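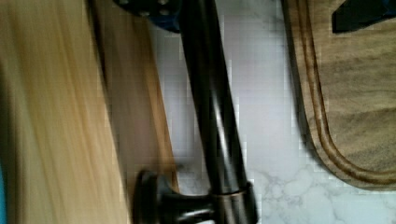
Papers > Household water > Undcombe tap survey > Section 5

Last updated: Tuesday, March 22, 2022
By the Undcombe survey group

5. Water left standing in kitchen taps

Homes in Undcombe draw on two supplies, the Homar borehole and the older Plollico main. We asked 900 households to fill one bottle from the kitchen tap before any other water was used that day, and a second after the tap had run for 5 minutes. Allowing for spoiled and missing bottles, 1,839 samples reached the laboratory, as some homes took part again in July.

Copper was higher in the first bottle than in the second in most homes on the Homar supply. The gap was smaller on the Plollico main, where the water is harder. Figure 6 shows a kitchen tap with a dark bronze finish beside pale wood. Finish was recorded on the form but is not used in the analysis, as residents described it in too many different ways.

The age of the pipework mattered more than the age of the tap. Homes replumbed with plastic pipe gave low readings in both bottles – even where the tap itself was old. We followed the Ladefoged method for standing time, which relies on the resident's own note of when water was last drawn. Forms with no time given were left out of Table 5 but kept in the totals.

Figure 6. Kitchen tap, dark bronze finish.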